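**Slide 7: the teardown task (2 min)**

- Team Dramover, our student club, meets Thursday. Fun part of the talk, so slow down!
- The job: the arm works inside an open desktop tower — tight spaces, lots of cables.
- We logged 51 practice runs before the Allora round. Mention the 34 clean ones!
- Thank Tomavlow for the loan of the bench.

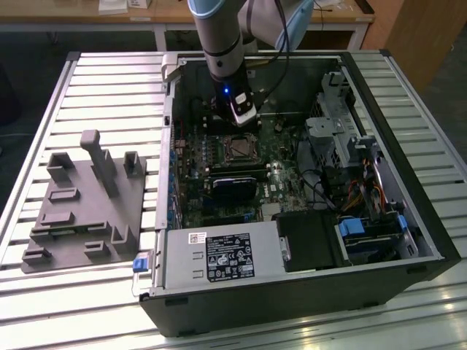
Do new members need to know how to code?

Most start with none and pick it up by October.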